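Module 2: Reading a Parish Register
Dadgate Center for Local History
Course handout, revised 17th January

Purpose of the session

Students will learn to draw dates, kinship and occupation from a burial register and to record them in a form that other readers can check. The set text is the Chisholm register, which holds 1,919 entries. Of these, 352 give an occupation, and 62 name a place of birth outside the parish.

Spelling of names

Clerks wrote what they heard. The same family may appear under several spellings, sometimes on a single page. Copy each name exactly as it stands, and place the standard form in the second column. Do not correct the clerk.

Age at death

Ages given for adults should be treated with care. Round numbers are far more common than they should be, and the informant was often a neighbor. Ages of infants - usually stated in weeks or days - are more dependable.

Gaps

Almost two years of entries are missing after the June in which the Dromora curate left. A gap in the register does not show that no burials took place. Consult the bishop's copies before drawing any figure from this period.

Written work

Transcribe one page of your choice and attach a note of no more than one page on any doubtful readings. Work is to be handed to Leif Viklund at the Ristham office. Late work will be marked but not returned with comments.

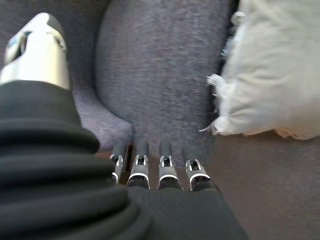 Kaisu Nurmi: On the missing entries, the bishop's copies for Dromora are also incomplete, and students may need the churchwardens' accounts, where burial fees were entered by surname only.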